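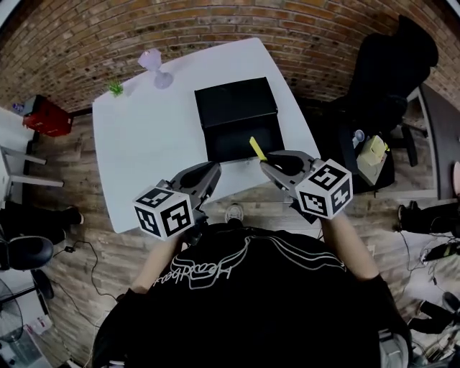

Keep the Table Bare

Most advice about clutter starts with drawers. I think it should start with the table. If a table has nothing on it except what you are using right now, the rest of the room can wait.

I came to this view slowly. For years I kept a work table in a rented room on the second floor of the old Sidell building, and I treated it as a shelf. Mail went there, and so did lunch. When Kobina Frimpong took the desk across from mine, he cleared his own table every evening down to the surface, and I thought it was a waste of ten minutes. Then I spent most of a morning looking for a receipt that was under my elbow.

My rule now is simple. A few things may stay out during a job, and they go back into one box when the job is over. The box should be dark inside and out so that you stop looking at it, and it should open toward you. A lid that tilts back is better than one that lifts off, as a loose lid needs a place of its own and usually ends up on the table.

The one box matters more than people expect. Kiros Yimer, who shares our lease, disagrees with me. He has a set of stacking trays from Homell with a label on every tray, and he says small things get lost in a single compartment. He has a point about paper clips. But his trays take up a third of his table, and I have seen him put a pencil down next to them because the right tray was at the bottom.

I make an exception for something nice to look at. One glass with a bit of color to it, or a sprig of something green, does a table good – more than a row of framed photos does. I would stop at two. My aunt on Dramani Street keeps 58 china birds on her dining table, and the family eats in the kitchen.

People tell me a bare table looks cold, or that it only works if the mess goes somewhere else. The second part is true. A crate on the floor by the wall will fill up, and so will the corner behind a chair. I can live with that for a week. Floors get noticed when you trip on them – tables just get smaller a little at a time.

I am told that good storage costs money. My box cost less than a sandwich at the Allar secondhand shop last August. Clear the table tonight and see what you put back on it tomorrow.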